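Heriberto Flores
29 August 2021 · 2 min read

Some notes on the christening gown order, as a few of you asked how the sizing went. Thread.

The gown is a Rostavora pattern, age 6 to 12 months, cotton lawn with a hand-smocked yoke. The customer wanted her daughter's name on the hem in pale green.

22 likes · 2 comments

I cut the first one in June and the neck was too tight. The pattern allows very little for the lining. I added a bit at each shoulder and it sat flat.
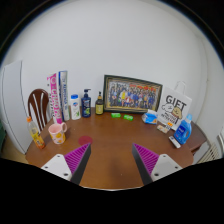
Thread next. I used Nair for the smocking and Brolura for the name. The Brolura is thinner, so the letters need two passes or the fabric shows through.

Long names are a problem. Anything over nine letters has to go on two lines or drop a size — I ask people which they prefer before I start.

2 shares

Postage: I fold the gown round tissue and use a flat box. Padded envelopes crease the yoke and it takes a lot of steam to get that out.

I am raising the price to £100 for new orders. Anyone already on the list pays the old price.

The bonnets will go up on Flostum when the ribbon arrives. White and ivory only for now. Messages are open if you need a date held.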